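So Brotitz have emailed again about their "warm donor file". 40 pence a name if we book in February, apparently. I run appeals for a small hospice charity and I have questions.

1/ Warm how? I asked when these people last gave to anything. The reply was a PDF with a sunrise on it.

2/ We tested 300 names from Gremum last year. 234 of them were already on our own list. We paid for the lot, then spent a morning taking them out again.

3/ Of the rest, 19 came back marked gone away. One had a sticker over the address telling us where to go. Fair enough.

4/ "But the lifetime value!" Whose lifetime? I have yet to see a list firm show me year three. Brophy sent a graph once. No numbers up the side.

5/ Milan Van Acker asked me whether swapping lists with another charity is any better. Cheaper, yes. But you're still posting to the same kind souls who get nine appeals a week and a free pen. Ask them how they feel about it.

6/ And the modelling. Flasusance will "score" your donors for a fee. Ours came back saying older people who gave recently might give again. I could have had that from the woman who opens our post.

7/ What I'd want before signing anything: date of last gift, how often the list has gone out this quarter, and money back on duplicates. In writing. Two firms have stopped replying since I asked.

8/ Still no answer from Brotitz on duplicates. I'll post it if it comes. 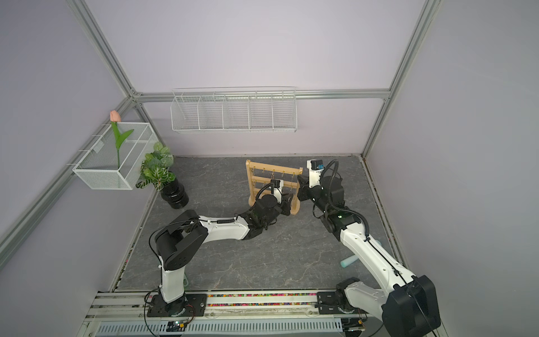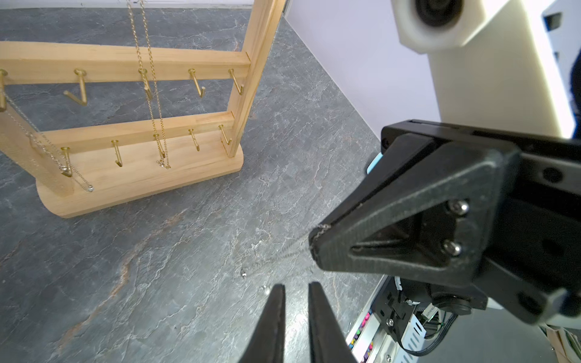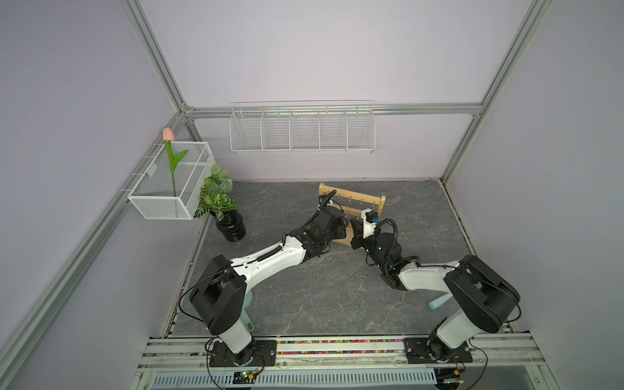 Wooden rack with hooks, three views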